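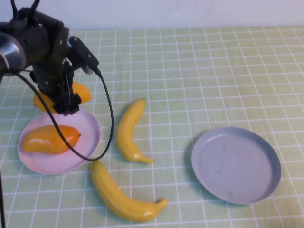 How do you know when a mango is ready to eat? Give it a gentle squeeze near the stem, and if it gives a little, like a ripe peach, cut it that same day.

I learned that from Jayson Soriano, who runs the fruit stand on Cartwright, and I have been a total mango pest ever since! Color will fool you every time (some kinds stay green right up to the end, and a rosy one can be hard as a baseball). Smell is much better. Get your nose right up by the stem and if it smells sweet and a bit piney, grab it.

Mine go on the counter in a paper bag, folded over once, and I check them every morning before coffee. Once they soften they move to the fridge, where they'll hold a few more days if I can leave them alone, which I mostly can't.

Last June I bought a whole case in Draltbridge for 40 dollars and we ate mango with everything. Mango on oatmeal, mango with lime and chili powder, mango salsa on fish tacos (SO good, go heavy on the red onion). The last few got mushy so I froze them in chunks and made popsicles with coconut milk and a pinch of salt. I'm already asking Jayson when the next cases come in.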